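Jetine Project: Learning to Pick from Wrist Views
Progress report, second period
Prepared by Eckhard Frerichs, Plollthorpe

Thank you first of all for your patience over the summer, and for the kind letter that came with the second installment. It was read aloud in the lab, and it cheered everybody up at a point when we had very little to show for ourselves. I am glad to say that we have a good deal more to show now, and I will try to set it out in the order in which things happened, with the spending notes at the end where you asked for them.

You will remember that Jetine set out with a fairly plain question. Can an arm learn to pick the piece it is asked for when all it has to go on is the view from its own wrist, and can it still do so when the table, the light and the things standing nearby are changed? Most of our first period went into building the trainer, which we call Mrema, and into collecting demonstrations by hand. The second period, which this report covers, was meant to be about the result. In the end it was about half result and half going back to look again at what we had collected.

The looking again began in July. Mrema was doing nicely on single blocks set well apart and rather badly on blocks set side by side. It would start toward the right piece and then drift over to its neighbor in the last stretch of the approach, as though it had changed its mind. We spent a long while blaming the controller, and I am afraid I was the loudest voice in that camp. When we finally sat down and went through the failed runs one after another, the trouble was easier to see from the wrist than it had ever been from across the room. Close in, with both fingers spread, two pieces can sit between the tips at once, and our demonstrations contained hardly any moments of that sort. The people doing the demonstrations had, quite sensibly, been setting the pieces out with plenty of room.

So we collected again, with the pieces close together and with larger objects placed beside them.

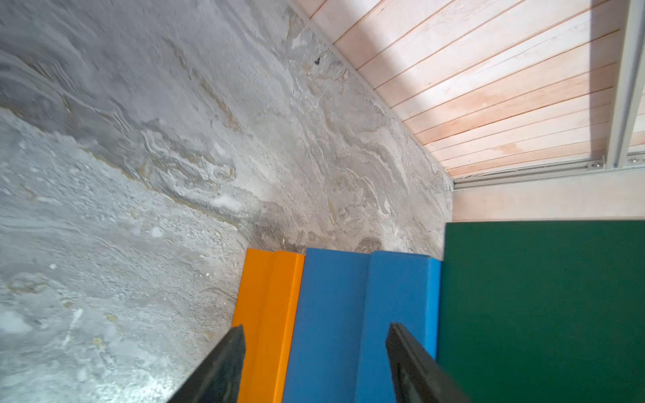
Wrist view: the orange and blue blocks between the open fingers, with the green panel to the right.

Views like this one are what Mrema now trains on for the close part of the approach. The two blocks have tops at much the same height and a similar rounded edge, so color has to do most of the work of telling them apart. The marbled surface and the slats behind are useful to us as well. Our earlier recordings were nearly all made against one plain background, and bright light falling across pale wood, with a shadow beside it, was something the old model had simply never met.

The second change was to the method itself. In the first version the target was named once, at the start of a run, and the model was trusted to hold on to it. In the new version the name is given again at every step, and the model has to mark where it believes the target is before it is allowed to move. We call this part Ornik — the name came from a label on a drawer and has stuck, I'm sorry to say. Ornik makes each run a little slower. We talked at some length about whether that was a fair price, and decided that for the present it is.

As to how well it works, we held back 20 layouts that neither version had been trained on, all of them with pieces standing close together. The version without Ornik took the wrong piece in 3 of them. With Ornik and the new recordings together, there were no wrong picks at all, though in 2 layouts the arm stopped short and did not pick anything. I would ask you to read those figures as encouraging and no more than that. It is a small set, we changed two things at once, and we cannot yet tell you how much of the gain belongs to the recordings and how much to Ornik. Separating the two is the first job of the next period, and I should have planned for it sooner.

The stopped runs interest me a great deal. In both, Ornik's mark wandered between two places and never settled, and the arm waited, just as it had been told to do. A person would probably shift their head a little and look again. We would like to teach the arm to do something similar, with a small sideways move of the wrist before it tries a second time.

On spending, we are slightly under on equipment and slightly over on staff time, nearly all of it the extra weeks of collection. I would like to ask your permission to move the unspent equipment money across to cover the difference. The total does not change. The detailed sheet is attached in the format your office sent.

For the next period we plan to run the old recordings with Ornik and the new recordings without it, to enlarge the held-back set, and to begin on the second look. If anyone from your side would care to visit Plollthorpe, mornings are best, as the arm is usually running by ten and there is generally coffee.

With warm thanks,
Eckhard Frerichs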